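Black sweats going gray and fuzzy, what am I doing wrong
Laundry & Clothes Care > Washing
Started by farah_entili, 19 May 2023

farah_entili
ok so. everything black I own turns charcoal. Sweats, leggings, two hoodies. Worst is sweats, they go at the seat and knees first and then there's this fuzz all over. Cotton blend, the label says 62 cotton and the rest poly. Not fancy.

What I do now: cold wash, Gollness liquid (the regular one, not the dark one), normal cycle, dryer on medium. Top loader with the pole in the middle. Came with the apartment and I can't swap it.

My mom says vinegar. My sister says vinegar is a myth and salt is the thing. Been washing my own clothes since I was a teenager and I still couldn't tell you which of them is right. 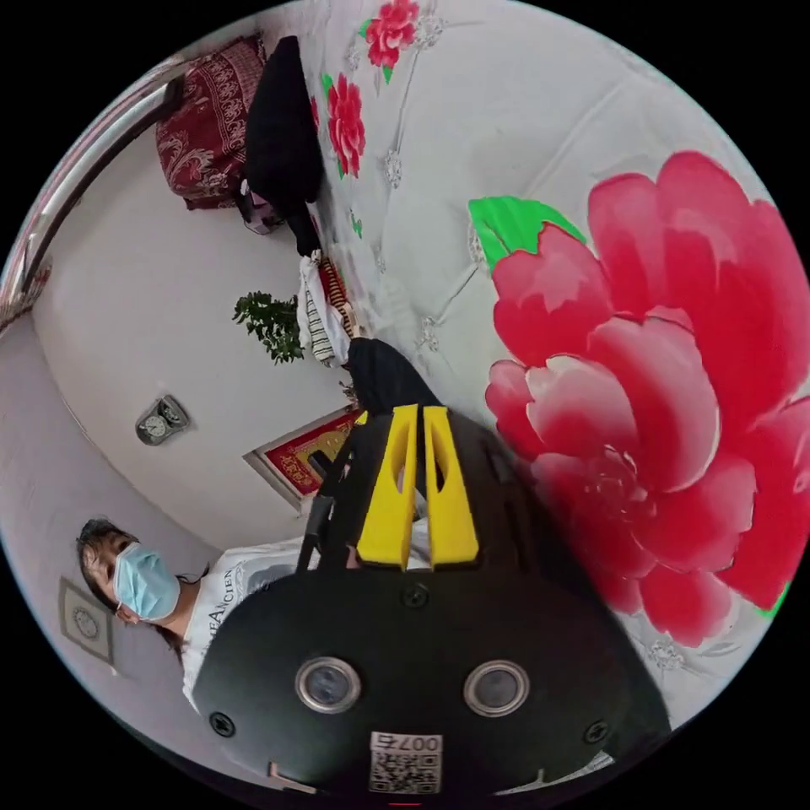
Other thing is the drawstrings. They come out of the wash pulled all the way to one side and I end up fishing them through with a safety pin. Did it twice last month. If theres a trick for that too I'll take it.

Not looking to buy new ones every fall. I'd like to get a few years out of a pair.

Pankaj Joshi
Inside out. Always inside out. That's most of it right there.

Rest is the dryer. Clean out your lint trap after a load of blacks and look at it, that gray felt is your pants. I quit the dryer for anything dark a couple years back and the difference is big.

Drawstring: tie the ends in a loose bow before they go in. Not a tight knot, you'll be picking at it with a fork.

Zahira Oei
Disagree on the dryer. The washer is what does it. A top loader with the pole rubs everything against everything, and normal cycle is way too long for sweats you wore around the house. Go delicate, short spin. Then dry on low and pull them while they're still a little damp at the waistband.

Air dried sweats feel like cardboard, sorry Pankaj.

Pankaj Joshi
They feel like cardboard for one hour. Then you put them on and they're fine. Or shake them out hard before you hang them, and again half way.

Also low heat still tumbles. Heat isn't the only problem, its the rubbing.

Zahira Oei
Low heat for 20 minutes is not going to eat a pair of pants. I have a pair of Drovell joggers from college, been through the dryer every week of their life, still black. OK black-ish.

Pankaj Joshi
"black-ish" lol

farah_entili
reading all this, thanks. Never turned anything inside out in my life except by accident. Trying that first, costs me nothing.

On the label thing, mine just says machine wash cold and tumble dry low, so technically I've been ignoring the low part. Oops.

What about water temp though? Cold here is COLD in winter, pipes come in from the garage side. Powder never dissolves and I got white streaks all down one leg, which is why I switched to liquid. 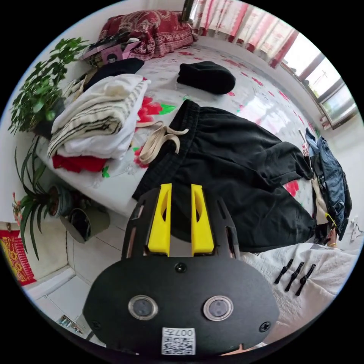
And how full do you all load it? I stuff mine. Laundry room is shared and there's 2 machines for the whole building so I try to get it done in one go. Pretty sure thats part of it too, now that I'm typing it out.

Puspita Pillai
Stuffing it is definitely part of it! Clothes need room to move or the soap never rinses out, and leftover soap makes black look gray and dusty even when the dye is totally fine. Before you decide the pants are faded, run them through one time with no detergent at all, just water, and see what color comes out the other end. I did this with a whole pile of my son's school stuff (he was convinced it was all ruined) and half of it came back looking nearly new. Now I use maybe half of what the cap says and nothing smells, even his gym things.

Cap lines are a joke anyway.

Zahira Oei
Seconding Puspita, the no soap rinse is real. Do it before you spend money on anything.

farah_entili
wait so it might just be SOAP?

Puspita Pillai
Could be both! Rub the fabric between wet fingers. If it feels slippery, that's soap.

Nabila Harahap
I used to work the counter at Wibisono, the wash and fold place. Long post, on my break, sorry for typos.

Vinegar: half a cup in the rinse helps with soap buildup and hard water. It won't lock in dye. Dye got locked in or didn't at the factory. Don't go pouring it in every load either, not great for the rubber parts. And never anywhere near bleach, please.

Salt: does nothing for a pair of pants you bought at a store. I know people's grandmas swear by it. Mine too. Skip it.

Cold water: fine, liquid is right for that. If it's really icy use the cool setting, a bit of warm mixed in. Detergent barely does anything in freezing water, so you end up using more, and then you're back to Puspita's problem.

Sort by lint and not only by color. This is the one people miss. Black sweats with a towel, you get fuzz from the towel. Black sweats with a fleece blanket, forget it. Wash them with other smooth dark stuff. Jeans no, jeans are rough and have zippers.

Fuzz that's already there: fabric shaver, light pressure, lay the leg out flat with nothing in the pockets. Go slow over seams. I've seen a lot of holes right next to a pocket seam from people going too fast. A plain disposable razor works but you'll nick something eventually.

Dryer fight: you're both right, air dry if you have space, low and short if you don't. We dried on low and pulled early and had hardly any complaints.

Pankaj Joshi
I'll take "both right" as a win

Zahira Oei
same

farah_entili
Nabila this is great, thank you. Printing it and taping it inside the closet door. The towels!! I throw towels in with everything. Black ones but still.

Did the no soap rinse tonight, only half a load since the other machine was taken. Water was cloudy for a good while. They're on the rack now so I'll report back.

Also has anyone dyed a pair back to black at home? I've seen Tindura at the craft store, the little boxes. One of my hoodies is past saving with soap tricks and I have nothing to lose on it. 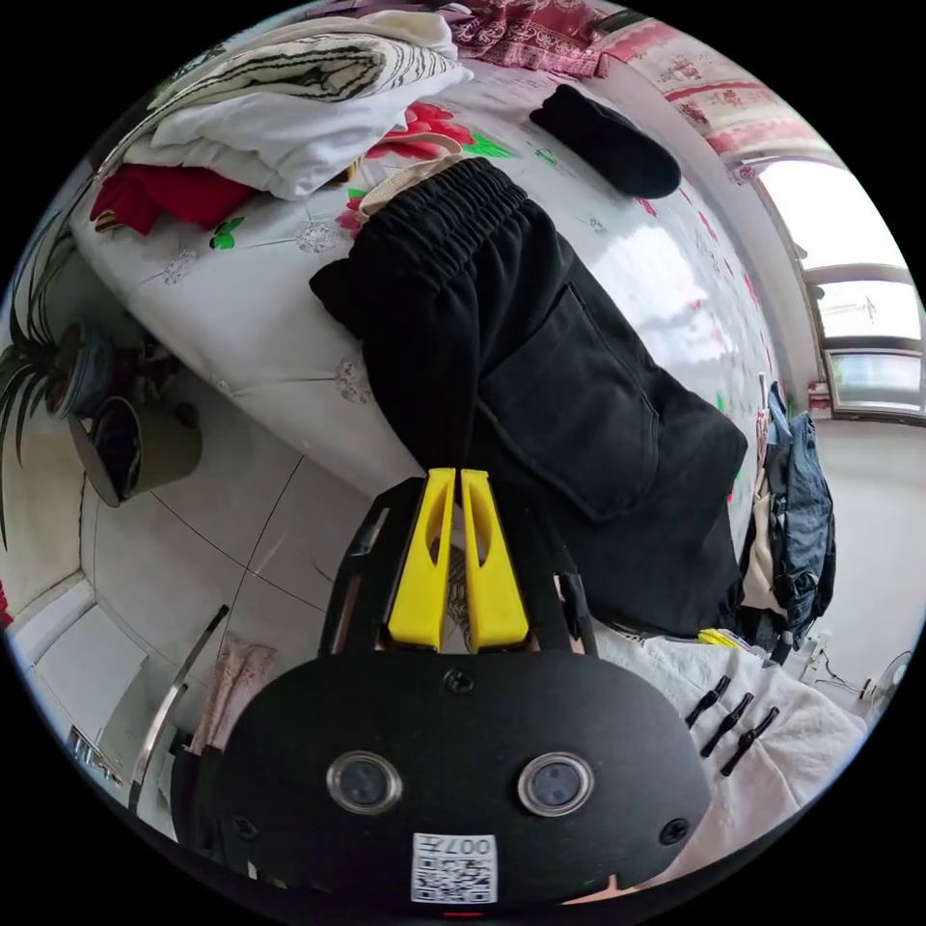 Pankaj Joshi
Did it once, black Tindura, big pot on the stove. Cotton took it great. The stitching didn't, because the thread was polyester, so I had gray lines down every seam. Wore it anyway. Also my sink was blue for a week, do it somewhere you don't care about.

Nabila Harahap
Blend won't go full black with the regular kind. Anything under 100 percent cotton you get a softer color, more like washed black. There's a separate dye for poly that needs a lot of heat, kind of a pain. For a hoodie you don't mind losing, sure, go for it. Wash it first. Rinse until the water runs clear and then wash it alone the first couple times, or everybody's socks are gray.

Zahira Oei
Tried it in August with the windows open and it still stunk up the kitchen. Never again. I'd turn the hoodie into a cleaning rag and move on with my life.

farah_entili
lol fair. It's the hoodie I had on when I moved here so I'm weirdly attached. Might do it on the balcony in a bucket.

Puspita Pillai
Bucket works if the water is hot enough and you keep stirring! Wear gloves, long ones. And tape the drawstring ends or pull it out before you dye, the metal tips can leave rust marks if they sit in there a long time. I'd pull it out, tie it to a piece of yarn first so the yarn stays in the channel, then you just drag it back through after. Best trick I ever got off this board and I don't remember who posted it.

farah_entili
YARN. where was this when I had the safety pin.

Ok update. Rack stuff is dry. Two pairs look way better, like noticeably. The oldest pair is still gray at the knees so thats real fading I guess. They are kind of cardboardy Zahira, you weren't lying. Shook them out and it's fine.

New plan so far: inside out, delicate, half the soap, no towels, bow in the drawstring, hang on the rack in my room. Doing 4 small loads a month instead of one monster one. Neighbors will have to live with it.

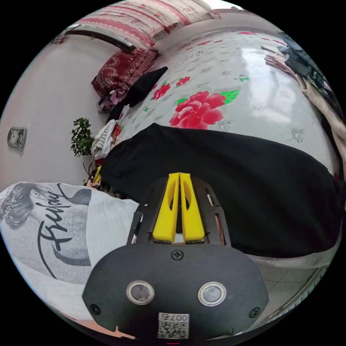
the bedroom

Zahira Oei
Glad it worked! Throw them in the dryer on no heat for ten minutes once they're dry. Takes the stiffness out and even Pankaj can't complain about that.

Pankaj Joshi
I can and I will. But ok yes, that's decent, I do it with jeans.

Nabila Harahap
Don't hang by the waistband if you can help it, wet sweats are heavy and the elastic gets wavy. Fold over the bar at the thigh or lay flat. If it's a thin bar put a towel over it first or you get a crease.

farah_entili
was hanging them by the waistband. fixing it right now

Puspita Pillai
Which Gollness do you have, the blue cap? The blue one suds up like crazy for me, I'd go even lower than half.

farah_entili
blue cap yeah. will try a third next load and post how it went. hoodie dye is prob next weekend if it doesnt rain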